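Two-arm table, notebook: rails, basket, cables

Jun 26, 2026
Posted by the table build, Bullbridge shared workshop

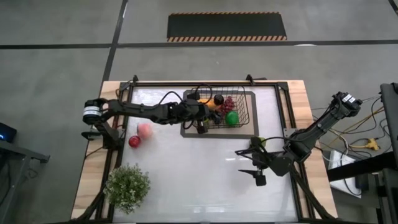 Both arms over the table, basket on its mat, fruit set 1.

Went through the whole table before starting on the fruit task. I write down everything so that in July I do not have to find it out again.

Mounting. The arms now sit on the rails at the two sides. The left one is held with the clamp at the wooden edge. I tightened this clamp again before the first run and once more after lunch, and the second time it still took a quarter turn. I don't like this. Either the wood gives a little or the clamp opens from vibration. Put a pencil mark on the handle, will check it tomorrow morning before touching anything.

The Lindholm rails are good and I have no complaint about them. The slots are a bit tight for our nuts, so please use the ones from the Cludel bag and do not force the others. One nut is already stuck forever in the offcut.

Surface. Too much shine. The lamps give a white spot near the right gripper and streaks on the near side, and the color threshold takes these for an object. For the peach it is no problem, for anything pale it will be. I lowered the exposure and it became better but then the dark grapes lose their shape. Next try is a matte sheet on top. There is a roll of it in the drawer under the drill press, I think wide enough.

Basket. The mat is doing its job. Without it the basket moved when a finger touched the wire, with it the basket stays. But the wire grid is open, and the finger tips are small enough to go in between the wires. This happened two times with the left arm. The controller stopped correctly on the current limit, I had 2,000 as the value and the peak in the log was higher than this for a short moment. I leave the limit as it is. The better fix is to approach from higher and come down only when the wrist is fully past the rim.

Runs. 22 tries with the left arm, apple and peach only, with both put back by hand on the left part of the table each time. The apple failed 5 times, always the same way: the finger comes down too close to the shiny side and pushes the fruit away before closing. The peach did not fail. I suppose the surface has more grip, but the two are also not the same size, so I cannot really say which it is. The longest run file has 587 lines, the short ones I did not keep.

Right arm was not in the count. It moves, it goes to the yellow-green fruit and closes, but the offset between the two bases is still the old one from before we moved the rails. So it is wrong by a finger width to the right. Must measure again from the wood edge, not from the rail, the rails are not exactly parallel to the table.

Cables. The loops at both wrists are long enough for the full turn now. On the left one the loop goes over the corner of the basket, and I am afraid it will catch on the wire someday. A Velcro strap on the forearm is maybe enough — I did not want to try it in the same day as the counting.

The floor at the right side is a mess and it is my mess. Yellow cable, black cables, the outlet block, the white cable beside the table. Please do not pull on the yellow one to make space, it is under tension already. I will bring a longer one.

To do, not in order:
matte sheet on the surface
measure base offset, write it in the Naltemora config and also on paper
look at the pencil mark on the left clamp
higher approach over the basket rim
strap for the left wrist cable
longer yellow cable

Config saved under the same name as yesterday with "b" at the end. The old one is still there, do not delete it until the offset is done.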